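I have been trying to drink more water since December, and I have tried all the tricks. The app with the little plant that wilts when you forget. The giant jug with the times of day printed down the side (I lasted until 10 a.m.). A fancy steel flask from Stillavik that cost me 42 dollars and made everything taste like a spoon.

So now I'm down to the simplest setup I could think of: one plain bottle, one white table, and one very silly button.

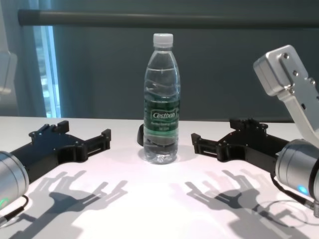
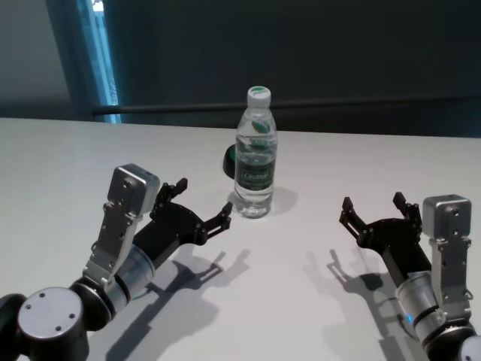
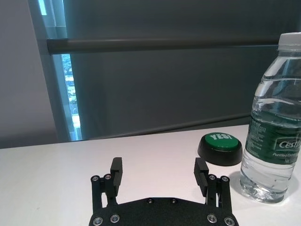 The Cestbon bottle in the first one, and the YES! button it shares the table with in the last.

The button was a present from my friend Zoila Inga, who knows I can't resist anything you can smack with the palm of your hand. Green top, big white letters, zero practical use. I love it! The rule is that I get to hit it when a bottle is finished, and only then. Heriberto says this is how you train a puppy. Fine by me, puppies look very well hydrated.

I like a bottle with ridges on it, by the way. My hands are always a bit slippery from hand cream and the smooth ones slide right through. And I like a label in the middle, because it gives me a halfway mark - top of the label by coffee, bottom of the label by lunch. Much easier than doing math in milliliters. My old tracker wanted everything logged in sips of 200 and I gave up on it in two evenings.

The white tabletop was the other half of the plan. My last desk was dark and covered in stuff, and a clear bottle just vanished on it. I'd find it again at night behind a pile of mail, still full. On white I see the green label every time I look up, and then I feel guilty and take a drink.

I do still want a nice glass for the evenings. I've been eyeing a tall one from Bavolska, but I've broken enough glasses this year that I should probably wait. If you have one and it has survived your dishwasher, leave me a comment and tell me which size you got.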